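March 12, 2023 — Lemcombe bench, battery pickup

Question from Catalina Arancibia: can the arm clear loose batteries off a table yet, the way a person tidies a kitchen drawer? Short answer for now is sometimes.

Ran 162 attempts on the current Marwat policy. 23 failed. Most failures were the cell rolling when the first finger touched it. Slowing the approach helped some, but cycle time is already poor. A person does the same job in a couple of seconds without looking.

Sorting is a separate problem. The policy doesn't know a dead cell from a good one, and neither do I without the tester. Yolanda Moya wants a contact tester beside the drop bin — worth trying once the grasp is stable.

Patterned table paper stays on. Results on plain white were better, but real tables have tablecloths.

To do:

1. Recheck finger closing force. Last value was copied over from the Cirnidus setup and never verified.

2. Repeat with both cells on the floral paper, the red and yellow one lying at a slight diagonal, the copper-orange one nearer the gripper.

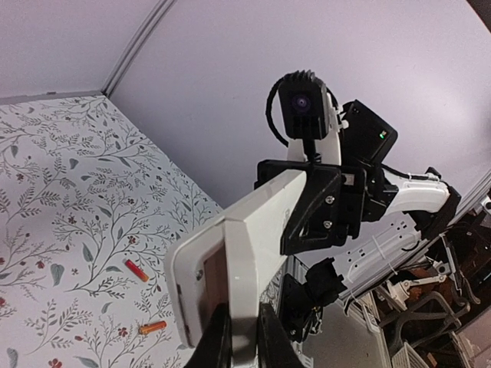 3. Send the failure log to Yolanda.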